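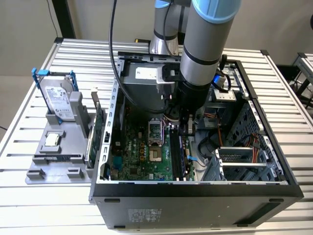 Jiteck opens orders for Fludus, the bench kit for putting desktop PCs back together with a robot arm. Sales start in July. Base kit is $1,913, the full one $2,693. Arm not included at either price, gripper not included either. Bring your own.

Who it's for: refurb shops, repair depots, college labs. Places with a stack of the same business tower and an arm they already paid for. Jiteck says the first batch is 41 kits and there won't be a second one until fall.

What you get in the base box is a parts tray for one tower model, a set of taught moves that you load onto your own controller, and a setup guide. The tray sits on the bench to the left of the case and clamps down. Each part has its own place, so the arm always goes to the same spot for the processor, same spot for the drive. The case lies on its side with the cover off. A person loads the tray, presses go, and stays near the stop button.

The full kit adds a wrist camera mount, the vision add-on and a second tray, so one can be loaded while the other is in use. Shops doing more than one tower a day will probably want it. The camera itself is extra. Jiteck has a list of ones that work, and the list is short.

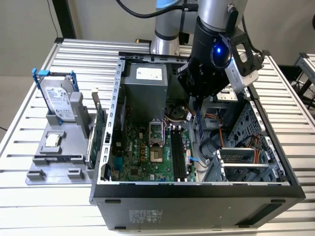

The job it covers is processor, memory, hard drive in its caddy, and one expansion card. Four kinds of part, any order you like, though the guide tells you to do the processor first and we'd stick with that. Power leads and data cables are still hand work. So is the heat sink. Jiteck was clear on this when we asked, cables are "on the list" and there's no date for it.

Trays are molded by Fröhlich, gray plastic, open pockets with raised blocks to hold things upright. You can buy a spare without buying another kit, price to come. Fröhlich will also cut a tray for a tower that isn't on the list, you send them an empty case and one of each part. Lead time 13 weeks. That's long. A shop that changes models every quarter is going to feel it.

Setup takes most of a day by the guide. Bolt the arm to the back of the bench, clamp the tray, set the case against it, teach three corner points, run the dry cycle with nothing in the fingers. Then the dry cycle again. The guide is pretty firm about the second one and so are we. A slotted aluminum bench makes the clamping much easier, on a plain wood top you'll need the adapter plate (in the full kit, extra with the base).

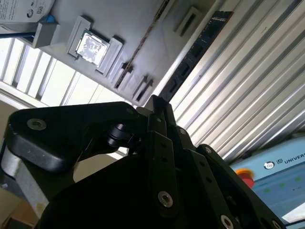

Gristura Bench Tools Team

We've put Fludus on our trial list and will have a kit on loan from Jiteck through the summer. Members can ask for bench time, mornings only, the same sign-up sheet as always. Bring your own tower if it's on the supported list. If it isn't, leave it home, the moves won't line up and you'll spend your slot finding that out.

A few things to know before you ask.

Gripper fit. The taught moves expect a gripper with narrow fingertips. Wide pads wont clear the slot latches next to the memory. Jiteck has a page of finger lengths, read it before you order anything.

Processor. The arm places it, it doesn't work the lever. Open the retention frame yourself before the run and close it yourself after. Same goes for the latches on the memory slots.

Memory. Push force is set per board and you can turn it up. Please don't turn it up on our loaner.

Hard drive. Caddy only. A bare drive has nothing for the fingers to hold on to the way the moves are written.

Static. Tray is plain plastic in the base kit, a static-safe version is promised for later with no price yet. Use a ground strap when you load it. Mat as well.

Removal. Some people have asked if it strips machines down too. Jiteck sells that as a seperate move set and it isn't out yet. For now it's one direction, parts going in.
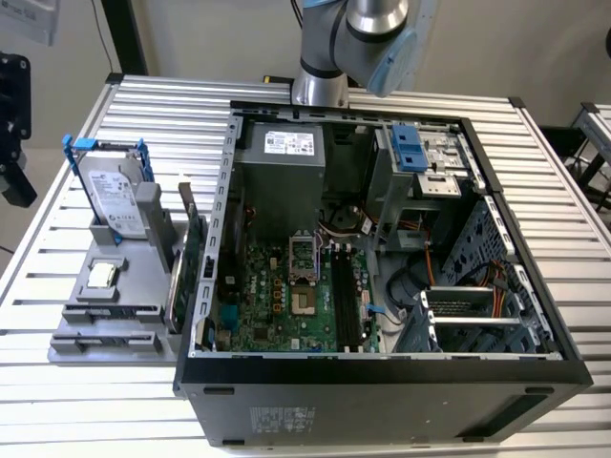 Support is by email for the first year and paid after that. No phone line. Updates to the move sets are free for the tower you bought, other towers are charged each. Jiteck wouldn't give us a figure for those, "less than the kit" was the answer, so ask before you sign if you run mixed stock.

Warranty covers the tray and the mount. It does not cover the computer. Read that bit twice if you're working on customer machines.

Is it worth it? Too early for us to say. The base kit looks fair if the arm is already sitting there and your towers are all alike. With the camera and a custom tray the bill climbs fast, and with the heat sink and cabling left over somebody is still standing at the bench for every unit. We'd like to see times from a working shop and Jiteck didn't have any to share yet.

Orders go through the Jiteck web store, deposit up front, the rest on shipping. Schools can pay by invoice. Returns within a month if the tray hasn't been drilled.

Bench time requests for the loaner open at 9 a.m. on the first working day of July. Put the tower model and the gripper you plan to use in teh notes box, requests without both get sent back.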